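Notebook — dye bench, Cheetham workshop
February, started writing 7:40 am

Madder again, and I am so happy with this batch that I'm writing it up before breakfast. The skeins came off the rail a minute ago and the red is the one I've been chasing since the fall: warm, a bit brick, no brown in it at all. I held it next to the Plirville sample card and it's redder than anything on there.

What I did, so I can do it again:

Wool was the two-ply from Maureen Fothergill's flock, 400 g, scoured the night before and left soaking. Alum as usual, plus a pinch of cream of tartar. I let it cool in the mordant pot overnight with the lid on. Last time I pulled it out while it was still steaming and I'm fairly sure that's where the streaks came from (there's one skein from that batch on the hook by the door, go look, it's like bacon).

Madder was 800 g of chopped root, so double the weight of fiber. Generous, I know. Rinsed twice in cold water and the yellow rinse saved in the big jar, which gave a lovely apricot on a scrap of silk all by itself. Then the root went into a mesh bag and into the pot with a spoonful of chalk. Our water is very soft and the chalk makes such a difference! Panamine is what I called the no-chalk version in my earlier notes and you can see from the swatches on page 20 how orange that went.

Heat: this is the part I've been careless about. I clipped the thermometer to the side and stood over it. Slow climb, over an hour and a half, and I stopped at 60 C and kept it there. The browns in the root start coming out if you go much hotter, and every one of my muddy batches has a note next to it saying "simmered." There's a pattern there and it took me far too long to see it.

Held for two hours, turned the skeins with the glass rod whenever I walked past, then heat off and left it till morning. 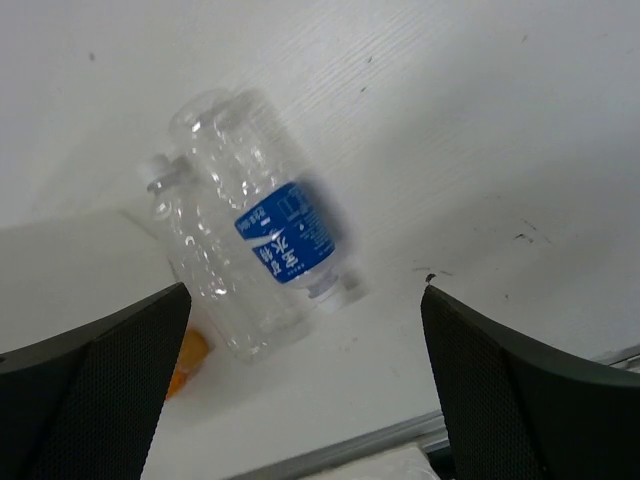

Second bath from the same root is on now with the fine singles, and I'm expecting coral. The third usually goes to a peachy pink and after that I dry the root and keep it for solar jars in the summer. Somebody has been putting wet root straight back in the tub with the dry. Please don't, the whole lot smelled like a pond last year.

Later, 2:15 pm

Coral it is! Quite a pale one, with a little pink. Wet it looked almost like the first bath but it's lightened a lot on the line, as they always do. Three of the skeins had tie marks where I'd done the figure eights too tight. Looser next time, and with the white cotton string, the green one bled.

Tried a splash of the exhausted bath with iron on a leftover length. Half a teaspoon of iron water, in for five minutes, and it went a dusky plum that I'd happily wear. Want to try this properly with the Memoren yarn, the one with some silk in it, as soon as the next box arrives. Keep the iron spoon in the iron pot, always. It has the red tape on the handle.

Washfastness: one strand from the first bath braided with undyed wool and undyed cotton, washed at 40 C with the plain soap. Wool stayed clean, cotton picked up a trace of pink. Rinse water ran pink the first two times and clear on the third. I'm going to leave the rest of the skeins to cure for a week before the full wash, and compare.

Light test: card with half covered in foil, taped in the south window, labeled batch 91. Leave it alone until I say so, even if it looks like trash.

To do:
Order alum, we're down to the last scoop or so
Ask Maureen if she has any of the gray fleece left, I'd love to see madder over gray
Chalk: weigh it next time, "a spoonful" is no use to anyone
New mesh bag, the seam is going on this one and I was picking root bits out of the skeins for ages
Write the temperature on the tag as well as in here

Third bath goes on at four if the stove is free.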